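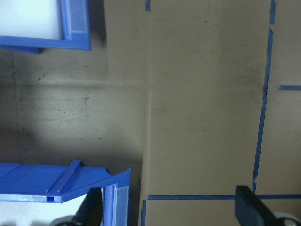 The operations manager at Eklund, a parts distributor that ships small hardware to repair shops, spent most of last winter working out how much automation the company could afford. The answer was two robot arms, both for bin picking, and a budget line for everything that goes around them. She agreed to talk about the planning on the condition that we leave out her name and the purchase price.

Her first piece of advice is to start with the bins.

"We had three vendors in before I understood that they were all asking me about bins," she said. "What size, what color, how deep, does the label face out, do they stack. I wanted to talk about payload and they wanted to talk about plastic. They were right."

Eklund had been buying bins from whoever was cheapest that year, and the warehouse had ended up with 11 different styles. Replacing them so the arms would only have to handle one or two was the first real expense of the project, and it had not been in the original request.

"I went back to the owners in July and said I need money for bins before I need money for robots. That was not a fun meeting. But if you leave it out, you pay for it later in engineering hours, and those cost more."

The arms came through Stundex, an integrator that also quoted on the mounting, the safety work and the first year of support. She had a competing bid from Praltden that was lower on hardware. She turned it down after reading the support terms.

"Praltden's number looked good until you got to page 16. Site visits were billed from the minute they left their office, and they're a long way from us. Stundex put 4 visits in the price. We've used all of them."

Asked what she would budget for differently, she mentioned the test area. Before anything was installed on the floor, the team wanted a place to try bin positions and reach without tying up a working station. The quote from Stundex included a machined fixture table with locating pins. She struck it out and had her own people lay out positions with cardboard and blue painter's tape.

"You move the bin, you pull up the tape, you put it down somewhere else. When you're changing your mind every day you don't want a table with holes drilled in it. The cardboard gets beat up and you get another piece. We may buy the table next year, when we know where the holes go."

She does not recommend saving money on grippers. Eklund planned for one set of fingers per arm and no spares. The first time a finger was damaged, the arm sat idle until a replacement arrived. The company now keeps spares on the shelf, and she treats them as a consumable, in the same account as tape and labels.

"Our accountant wanted them as capital equipment. I said they're closer to saw blades. Put them where I can reorder without a signature."

Software was the part of the budget she found hardest to judge. Eklund went with Clarnodeo, which charges by the arm and by the month. She had asked for a one-time license and was told it was not offered.

"So I carried it as an operating cost and ran it out over the life of the arms. Over that period it's almost the price of a third arm. You should see that number before you sign. I did, and I signed anyway, but I knew."

Training took more time than money. Two of her pickers learned to set up the stations, and she had to backfill their shifts while they did it. She had planned on overtime to cover the gap. By the second week people were tired of it, and she brought in temporary help, which came out of a different budget and took some explaining.

The owners originally wanted a payback figure in the proposal. She gave them a range and wrote out what each end of it depended on: order volume, how many part types the arms could handle, and how often a person would have to step in. She said the last item is the one to press a vendor on.

"Ask them how often somebody walks over to it. Don't ask about picks per hour. Everybody has a good picks-per-hour number, and it was taken on a good day with their parts in it. Bring your own parts, in your own bins, and stand there for a whole shift."

The next budget request is due 15th September. She is asking for more bins, another box of fingers and no additional arms. A third arm would need more electrical service on that side of the building, and the electrician's quote hasn't come back yet.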